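Nakeo 2 – grasp planning software from Prundar
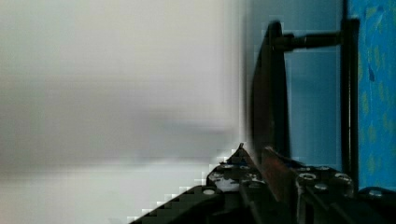
What does Nakeo need from the wrist camera?
A steady stream and one calibration per mount. Prundar claims 33 grasp candidates a second, a figure we'd treat with care until you've run it on your own parts.

The planner copes well with plain shapes. Thin, dark things seen edge-on are another matter – the maker's notes say little about them, and we'd ask before buying.

Licence: £1,666 per arm, 26 weeks of updates. The Illora driver is sold separately, which seems a bit much.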